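Chapter 3
Keeping Like With Like: Shelves, Rolls and Small Stores

Print this chapter | E-mail this chapter

When I began to teach household management in Pasaribu, my first students asked me for rules. How high must a shelf be? How many boxes does a family need? I gave them some numbers and they wrote them down, but their cupboards at home did not change. After some years I began this chapter in another way, with a question which each student must answer before she moves anything: what do you look for most often, and where do you look first?

The answers are usually very ordinary things. Rubbish bags, string, batteries, the lid of a jar. My colleague Farah Purba asked 40 families in Narkmont to write down for one month every object they had to search for. Bags for the bin were near the top of the list. The families had plenty of them, but kept them in several places, and each person in the house believed in a different place.

In this chapter we work with a small open shelf and with goods that come in rolls. A roll is a good object for a beginner. It has a simple shape, it can lie or stand, and it goes away from you if you are careless.
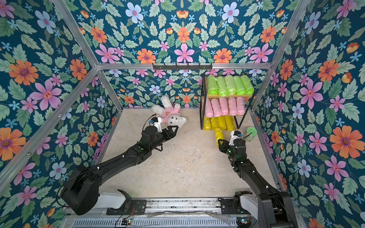 The first decision is how to divide the levels. I recommend one colour for one level, if the goods allow it. Green bags on the top, pink in the middle, yellow at the bottom: a child can learn this order in an afternoon, and a guest can follow it without asking. Where the colour also tells the size or the use of the bag, the order becomes even more helpful.

The second decision is whether the rolls will lie or stand. Rolls which lie side by side are easy to see and easy to take. Standing rolls use less width, but on an open shelf one of them can easily end on the floor. A low strip along the front edge – 3 cm is enough – will hold them.

The third decision concerns the neighbours of the shelf. Jars with lids, soft toys and other things of the room collect on the floor close to it. Give them their own place before you fill the shelf. Hooks on a rail are useful for light things with a loop, and they keep the floor free for cleaning.

Exercise 3.1 at the end of this section takes 30 minutes. Please do it with a real shelf.

Back to top | Contact | © Fatwood Textbooks, Pasaribu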